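Wukirora: Tabletop Pick and Place, Progress Report
Lucrezia Barbieri
16th October

3. Simulation setup

The physical arm at the Nekska workshop is shared between 4 projects, so most of the development since September has been done in simulation on a home computer. The simulated arm is fixed beside a dining table and carries a black gripper with jointed fingers. The room is a stock model with chairs on several sides of the table and a tiled wall behind it. No attempt was made to match the workshop bench.

The target object is a wooden mannequin hand in an upright pose, index and middle fingers raised. It was chosen over a cube or a can for its narrow post and uneven upper part. A scalloped saucer and a small round white object stay on the table as distractors.

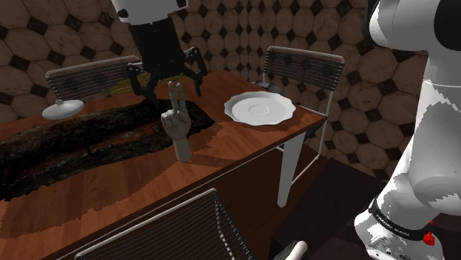
Each trial starts with the gripper open above the table. The planner picks an approach direction, lowers the fingers to the post, closes them, and lifts. A trial counts as a success if the object is still held 2 seconds after the lift ends. Contact with a distractor is logged but does not fail the trial.

3.1 Results

The first batch was 130 trials. Most failures came from one cause: a finger joint touched the raised fingers of the hand on the way down and tipped it over before the grip closed. Lowering the approach speed did not help. Tilting the wrist 9 degrees away from vertical removed most of these contacts — the remaining ones occur when the hand is turned side-on to the arm.

The second cause was friction. With the default value the post slid out during the lift. The value was raised by hand until the grip held, and this has not been checked against the real part.

3.2 Open items

The collision shape for the hand is a single convex hull, which fills the gap between the two raised fingers. It should be split into separate parts. The grasp code also still reads the object pose directly from the simulator. De Luca's pose estimator (branch Grerkik) runs on saved frames but has not been connected to the control loop. Workshop time for the first hardware test is not booked yet.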